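The Floor Around the Basket
Sorting laundry at home takes more room than most apartments give it

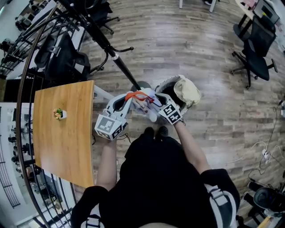 Where the clothes land

Most homes have a place to wash clothes and a place to keep them. The stretch in between gets whatever is left over. In a one-bedroom on the east side of Jandville, that means a patch of gray wood-plank floor beside a table, with a round black container standing on it and a beige piece of fabric hanging over the rim.

The apartment is in the Sirko building, a block of 102 units put up in 2000. The washers are in the basement, six of them, and the trip back up ends wherever there is open floor. Few of the units have a laundry room or even a deep closet. People carry things in, set them down and sort them there.

I spent part of June going in and out of apartments in Jandville and a few more in Drurkholm, across the river, looking at how people handle this job. I expected to write about machines and detergent. I came home with notes about floors, tables and containers.

The container

A round container with an open top suits sorting better than a tall hamper with a lid. You can see what's in it from standing height, and it tips. Tilt it toward you and the small things at the bottom come into reach without your whole arm going in after them.

The drawback is the rim. Anything long ends up half in and half out, and on a dark container a pale sleeve or hem hanging over the side is the first thing you see when you come through the door. One household in Drurkholm had given up on baskets altogether and used a bedsheet spread flat, gathered at the corners when it was time to move it. It worked fine until somebody had to walk through.

Straps, ties and other tangles

White cloth with a bright strap looped around it needs two hands. So do aprons, drawstring bags and anything else with a long tie. Pull on one end and the bundle tightens. The better way is to hold the cloth on both sides, find where the strap crosses over the top, and work it loose from there.

Bright colors next to white deserve some care too. An orange or red strap that can be detached should come off before the wash. If it's sewn on, wash the piece cold by itself the first couple of times and check the water.

Crumpled things are best shaken out one at a time, before they go into any pile. It is slow and a little dull, and it saves most of the ironing.

Keeping the table out of it

The table in the Sirko apartment has a warm orange-brown wood-grain top. A small white pot sits near one end, with a tiny plant in it, yellow flowers and green leaves. The laundry was down on the floor.

I saw the opposite far more often. A table at waist height is the obvious place to fold, and your back will thank you for using it. But a table that takes one load tends to keep it. By evening the stack has been pushed to one end so people can eat, and by the next morning it has a jacket on top.

A good rule I heard in the Jurnach row houses, where the kitchens are narrow, was that laundry may touch the table only while someone is standing at it. Sort on the floor, fold on the table, carry it away. The plant stays where it is.

How much floor you need

Less than you'd think. A container, a person and one pile on either side will fit between a table and a wall in most of the places I visited. The smallest apartment on my list was 121 square feet, a single room in Drurkholm, and the sorting got done there next to the bed - with the door open for elbow room.

A hard floor helps. Lint sweeps up, socks show, and a container slides over with a push of the foot. On carpet, put down a towel first.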